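Hiltby tray task

The Hiltby tray task is a simulated sorting test used to compare end effectors, camera placements and motion controllers on a tabletop robot arm. It was written by Ye-seo Heo and Dong-geon Shim at Stovmont and is run by several small manipulation groups as a first check before hardware trials.

Task layout

The arm works on a long table in a furnished room. Small loose parts lie on the tabletop near a dark tray divided into compartments. The compartments carry the letters R, M and K on the rim, and each part type is assigned to one letter. Dominoes were added in the second release.

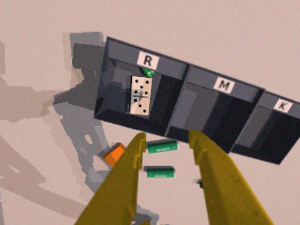
Finger geometry is the variable changed most often. The Gil gripper has two stepped fingers, and the notches near the tips are meant to hold thin parts by their edges. The Trerkon gripper uses plain flat pads of the same length. Each is run for 50 attempts per controller, with part positions drawn again before every attempt. A part counts as sorted only if it rests inside the walls of the correct compartment when the arm is released.

Controllers

Two controllers are supplied. The first plans a full path and replays it. The second corrects the path from the wrist camera at every step - a slower method, but less sensitive to errors in the starting pose. Hwa-young Han reported that most failures with the replayed path came from contact with the tray wall during long reaches, when the arm passes low over the compartments.

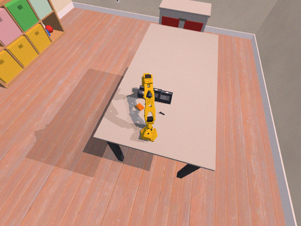
Vol. 2, p. 72

Camera placement

Fixed views are taken from above the table and from a low position in the room. The overhead view shows the tray rim well but loses compartments behind the arm. The low view gives a clear reading of gripper height and hides most of what is inside the tray. 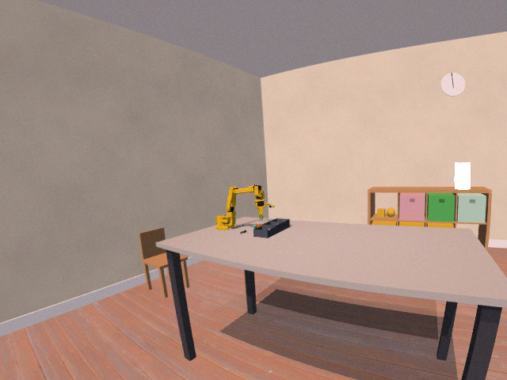
Odette Gautier recommended scoring from the wrist camera and keeping the fixed views for fault review. Prodromos Gavalas objected that a wrist view cannot confirm the final position of a part once the arm has moved away, and later versions store all views for each attempt.

See also: parallel gripper; visual servoing; bin picking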